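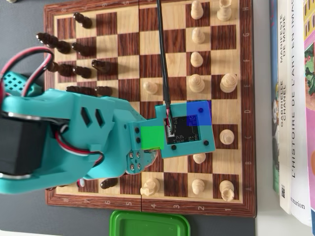
The Hatora games shelf record lists the boards, boxed games, puzzles and books held in the Villaseñor reading room. It is maintained by Charoen Intarasuk and was last revised in July.

## Scope

The full catalogue holds 3,254 entries, of which 200 concern the games shelf. Chess sets are recorded by board type, square colour and algebraic border markings. Boxed items and books stored in the same stack are entered from top to bottom, with spine titles transcribed in their original language.
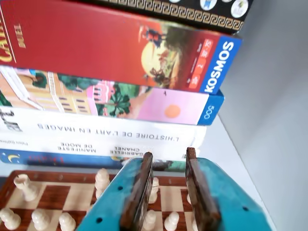 ## Conditions of use

- Entries may be copied for cataloguing purposes with acknowledgement.
- Corrections should cite the entry number and are reviewed within 7 days.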